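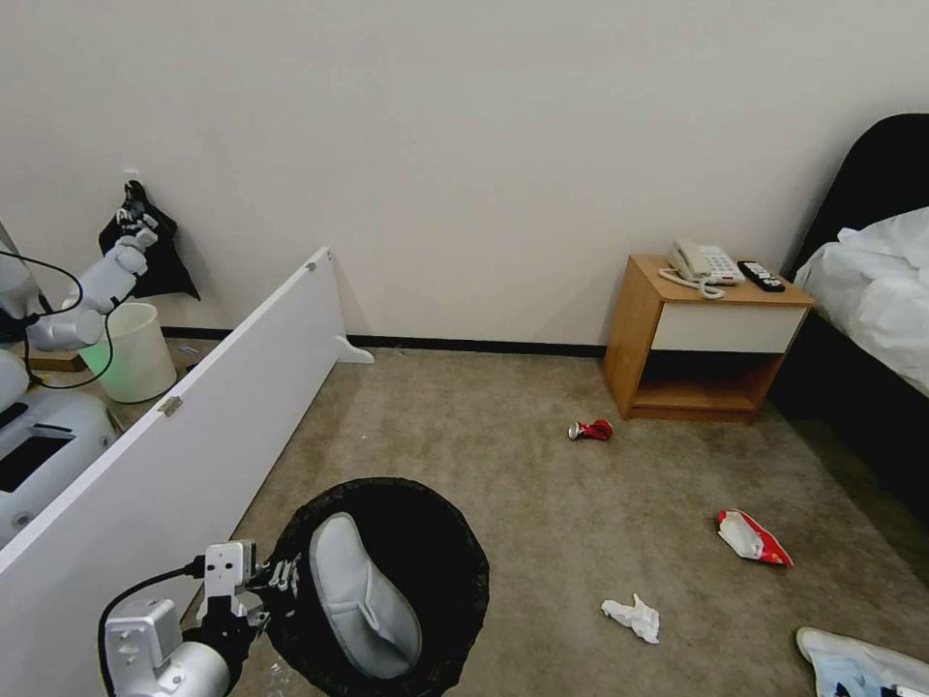
skirting_board_sue
Has anyone else gone off carpet in rented rooms? I've got a one-bed flat in Brellton that I let by the week, and the bedroom carpet is coming up to 8 years old. It's the same sort of beige-brown as the one in the photo, which I used to think was the safest colour going. Well, it hides dust and biscuit crumbs, but tea? Red wine? Not a chance! I've been quoted 1191 pounds for vinyl plank, fitted, and I'm dithering. What would you do?

mopandgo
Vinyl, every time. I did both bedrooms at my place in Nudov in April and I can turn the flat round so much quicker now. Sweep, mop, done.

tartan_slippers
Going to disagree with mopandgo. I stayed somewhere with hard floors last winter and my feet were freezing, plus I could hear every suitcase going past in the flat upstairs. What's under you, Sue? If there's a neighbour below I'd keep carpet and spend the money on a decent underlay.

skirting_board_sue
There is a neighbour below, yes, and she's already had words with me about the washing machine (fair enough, it does walk a bit on the spin).

mopandgo
You can get acoustic underlay for vinyl too, you know. And slippers exist.

tartan_slippers
Guests don't pack slippers for three nights! Check your lease as well. Mine says carpet in all bedrooms, and I only found out after I'd paid a deposit on oak boards. Cost me 500 quid and a lot of sulking.

park_end_lets
Have you thought about carpet tiles? I've had the Skornano ones in for 4 years. When somebody spills something you lift that tile and swap in a spare. They do look a bit like an office, I'll give you that, but a rug sorts it.

mopandgo
A bit?? My dentist has those.

park_end_lets
Your dentist has good taste.

skirting_board_sue
Ha! Right, lease is coming out of the drawer tonight. Park, did you stick yours down or just lay them loose? And do the spares fade differently in the cupboard?

park_end_lets
Tackifier round the edges only. Spares are a shade darker, so I put those under the bed and move a worn one out.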